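Fedlow Lamp Notes
README and data card for the household lighting diary
Version 2, last revised Jul 9, 2021

Hello, and thank you for opening the README before the spreadsheet. I know how tempting it is to go the other way round, and I do it myself more often than I should, but a few of the columns have odd names and you will save yourself a bit of head-scratching if you read on for a few minutes first.

What this is

Fedlow Lamp Notes is a diary of how people light the rooms they read, sew, draw and do their paperwork in. Households in Fedlow and in the streets just over the river at Nirnum filled in a short entry whenever they sat down to do something that needed decent light, saying which lamp they used, where it stood, what they were doing and whether their eyes felt tired by the end. There are 3481 entries altogether, gathered over two winters, and they range from the wonderfully thorough ("moved lamp to other side of the teapot, much better") to the single word "fine".

It began as a much smaller thing. I had been grumbling for a long while about the light over my own sewing table, and when I asked neighbours what they did about theirs I got such different answers that it seemed a shame not to write them down. One household swore by a single bright lamp and nothing else. Another had five lamps in one sitting room and used them all, every evening, at different heights. I do love that sort of thing, and before long there was a form, and then a second version of the form, and then this.

What's in the folder

entries.csv
The diary itself, one row for each sitting. If you only open one file, make it this one.

lamps.csv
A list of the lamps people own, as they described them. Each has a short code that matches the lamp_code column in the entries. Please don't expect makes and models, as most people had no idea and I didn't like to make them crawl about looking for labels.

rooms.csv
Which way the window faces, what colour the walls are, and whether there is a ceiling light as well.

comments.txt
Everything people wrote in the free box at the bottom, tidied only for spelling. It's a lovely read with a cup of tea.

old_form.txt and new_form.txt
The wording of the two versions of the form, in case you want to check exactly what was asked.

The columns in entries.csv

entry_id: a plain running number. There are gaps where people asked for a row to be taken out, and I have left the gaps alone.

lamp_code: matches lamps.csv. Where someone used more than one lamp, the codes are joined with a plus sign.

task: reading, sewing, drawing, writing, puzzles, mending or other. That makes 7 choices, and I do wish I had put model-making on the list, as a surprising number of the "other" rows turn out to be exactly that when you look at the comments.

side: where the lamp stood, from the point of view of the person sitting down. Left, right, front or behind.

hand: which hand the person writes or sews with. This was only asked on the new form, so it is blank for the first winter.

surface: the colour of the table or board they worked on, in their own words. Expect "brown", "brownish", "sort of brown" and so on. I thought about tidying these up and decided I would rather you did it your own way.

glare: a score from 1 to 5, where 1 means none at all and 5 means they had to squint or shift the lamp.

tired: how the eyes felt afterwards, on the same scale.

minutes: how long they sat, usually guessed. People are very fond of 30 and 60.

How it was collected

Paper forms for the first winter, left in a box at the Rodrigues bakery and picked up at the end of each month. For the second winter we moved over to Zidum, a little form-filling tool that works on a phone, though the paper ones stayed in the bakery for anybody who preferred them. The paper entries were typed up by hand in August, and I went through the whole pile twice. There will still be slips. Some handwriting beat me altogether, and those rows say "unclear" where the answer should be.

The two forms are not quite the same, I'm sorry to say. The old one asked whether the light was "comfortable" and the new one asks about glare and tiredness separately. I have put the old answers in a column of their own, called comfort_old, and I would ask you kindly not to mix them with the newer scores. They look as if they ought to match up and they don't.

A word on lamps and pale tables

The question I'm asked most is about glare on light-coloured surfaces, so it deserves a bit of room. White and cream tabletops throw a great deal of light back up at you. That is grand if the lamp is off to one side with its shade tipped well down, and rather hard on the eyes if it's straight in front of you. Several people found that turning the shade even slightly made more difference than changing the bulb. Look in comments.txt for the word "tilt" and you will find a good deal on the subject.

Where the switch sits matters more than I had expected, too. People with a switch on the base seemed happy to turn the lamp on for a quick job, while those who had to feel along the flex for one often wrote that they hadn't bothered.
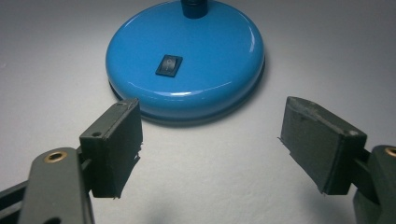 A blue desk lamp on a white surface.
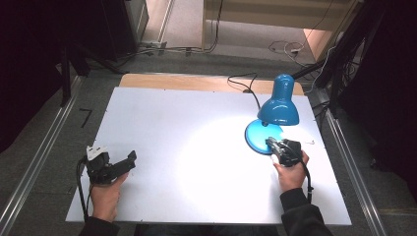
Shiny tables are a separate matter from pale ones, and the form never asked about shine. If I were starting afresh I would add it straight away. A dark polished table can be every bit as troublesome as a white one, and in the entries as they stand you can only spot it when someone happened to mention varnish or reflections in the comments.

Things to be careful about

The people who took part are mostly keen readers and needleworkers, with a fair few retired folk among them. Please don't treat them as standing in for the whole town, let alone anywhere else. Summer evenings are missing altogether. Children's homework is hardly there, and I'd dearly like more of it.

Some households sent in a great many entries and others sent just one. If you are working out averages, do it by household first (the household column is a made-up letter code, with no names or addresses behind it in these files).

Using and sharing

You are welcome to use the files for anything you like, including teaching, so long as you say where they came from and pass this README along with them. If you find a mistake, drop a note in the box at the bakery or send it through the Zidum page, and tell me the entry_id if you can. I try to gather up corrections and put them in together, so a fix may take a little while to appear.

The next version should have the surface colours grouped in a second column, leaving the originals where they are, and I'm hoping to split model-making out of "other" at the same time.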